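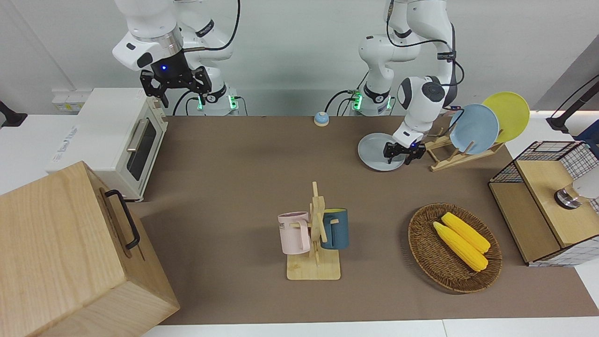 Wooden dish rack on a mat: is it any better than a metal one?
Posted in Kitchen & Cleaning

Flonar
I keep being told to swap my coated wire rack for one of those wooden ones with slats and pegs, and to put a big mat under it in place of the plastic tray. I'm not convinced. Wood plus water, every day, for years? My plates are ordinary round ones and we have a white table next to the sink where it would all go. The shop page says the rack is "naturally resistant to moisture," and every product page says that about everything. Does it go moldy or not? And do the pegs hold a plate up, or does the whole row lean over the minute you pull one out? I'd be paying 60 dollars for something that looks to me like a toy fence. 143 reviews, nearly all five stars, and most of them were written the week the thing arrived.

Tsoukalas
I've had one for 3 years. It hasn't gone moldy, but I wouldn't credit the wood for that. I empty it every night and stand it on its end. My sister leaves hers loaded around the clock and the feet have gone black underneath.

The pegs are fine for flat plates. Mine hold a dinner plate upright and it stays put when I take out its neighbor. Deep bowls are hopeless, they roll against each other and you end up laying them upside down on the mat anyway. Measure your plates before you buy. If the rim is thick it won't go down between the pegs properly and it sits up high, which is when they tip.

As for the mat, get one a good bit larger than the rack. You'll want to set the rack at an angle at some point to reach it from the sink side, and then the corners need something under them. It also gives you somewhere to lay a plate flat while you make space. Lift the mat now and then! Water gets under it and sits there, and on a white table you will see the ring.

Oiling: I did it once. Couldn't tell the difference.

Prultlow
just use a towel. people got by without a 60 dollar rack

Flonar
Thanks Tsoukalas, the black feet are what I was expecting to hear. "Empty it every night" is doing a lot of work in that answer, and I know who lives in this house. I'll measure the rims, but the wire one stays for now.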